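Tarkon single: why the first-week figure was revised down

Posted by runout_groove, Saturday
Replies: 8 | Shares: 2

The Tarkon single went in at number 5 on the midweek listing and then dropped to 8 on the final chart. Purkov (the label) put out a short statement saying the week's physical total had been "adjusted". It gives no method and no breakdown by format.

My reading is that the signed CD was sold in bundles with the tour shirt and some part of those sales was counted at order, then taken out again when the stock had not been sent by the close of the chart week. Some 4000 units are involved, going by the gap between the label's midweek post and its final one. Does anyone know which rule was applied? I can see two candidates and they lead to different results for the second week.

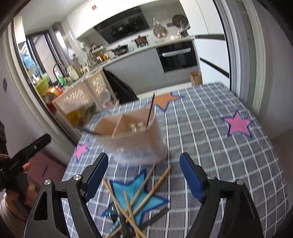 by midweek_flash
Joined: October
Posts in this thread: several

It will be the dispatch rule. A pre-order counts in the week it leaves the warehouse, and the day the card is charged has no bearing on it. The midweek listing is compiled from what retailers report, and a retailer can report a bundle as sold before the parcel exists. The final figure is checked against dispatch records. If Ekanayake handled distribution, their cut-off for a Friday release is early evening on the last day, and anything packed after that goes into the following week.

So the units have not been lost. They should show up in week two.

sleeve_notes replied:

I don't agree with that. If it were only dispatch, the label would have said "delayed" or "carried over". "Adjusted" is the word used when something has been ruled out. The shirt bundle is the obvious problem. The single has to be available on its own, at its own price, on the same page as the bundle. On the Tarkon shop the standalone CD was listed on a separate page and was out of stock by the afternoon of release day. I checked at the time as I wanted one without the shirt.

If the bundle failed on that point, none of it counts, in any week.

midweek_flash replied:

Out of stock is not the same as not offered. The condition is that the item was on sale separately. It doesn't say it has to stay in stock for as long as the bundle does.

sleeve_notes replied:

It says "available". You can't buy something that has sold out, so I don't see how it is available. I accept the wording could be tighter.

runout_groove replied:

Both of you are assuming one cause. Could be a mixture. I have put the label's two posts side by side and the cassette figure doesn't move between them, only the CD. The cassette was never bundled. That fits the bundle theory, but it also fits dispatch if the cassettes went out early from a different supplier.
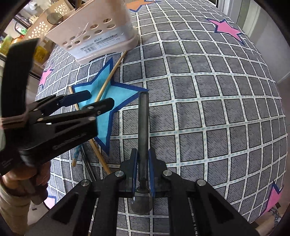 Streaming side

b_side_bias wrote:

Coming at this from the other end, has anybody looked at the Wumier numbers? The physical correction on its own seems too small to me to explain three places in a week with few big releases. The singles above it were mostly streaming titles with hardly any physical sale, and the gaps between them at midweek were wide.

Wumier changed how it reports plays on its free tier last month. Repeat plays from one account past a daily limit are now left out before the file is sent, where they used to be sent in full and filtered by the compilers. In theory the total should come out the same. In practice the midweek figures seem to include them and the final ones don't, which makes any act with a busy fan base look stronger on a Monday.

midweek_flash replied:

Do you have a source for the reporting change? I have only seen it mentioned on here.

b_side_bias replied:

It was in the notes they send to labels. A friend at a small label read it out to me over the phone, so treat it as second-hand. I would still put it ahead of the shirt theory – every act with heavy repeat streaming has slipped between midweek and final since then, including ones with nothing physical on sale at all.

sleeve_notes replied:

"Every act" is a strong claim. The dance remix that was above Tarkon at midweek went up. That had plenty of repeat plays by any measure.

b_side_bias replied:

Fair, most acts. I would need to go back through the weeks properly and I haven't.

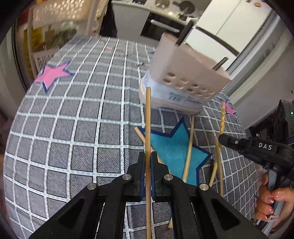

Thin wooden stick and grid-patterned tablecloth.

runout_groove wrote:

To pull out what can be tested: if it was dispatch, the CD total for week two should be unusually high for a single with no new format. If the bundle was ruled out, week two should look like a normal second week, with a steep drop. If it was mainly Wumier, the physical total won't tell us anything and we need the split, which Purkov doesn't normally publish.

I have also written to Ekanayake's trade desk to ask what time the last collection was. I don't expect a reply, but they did answer a similar question about a vinyl delay last year.

midweek_flash replied:

Agreed on the test. One caution: a second pressing of the CD is listed by two of the independents for next week with a different barcode. If that comes in on time it will push the week two total up whatever the cause was, so look at the original barcode only if you can get it.

sleeve_notes replied:

The different barcode one is the same disc with a lyric card. I've cancelled mine.

Thread last updated: Saturday, 9.40pm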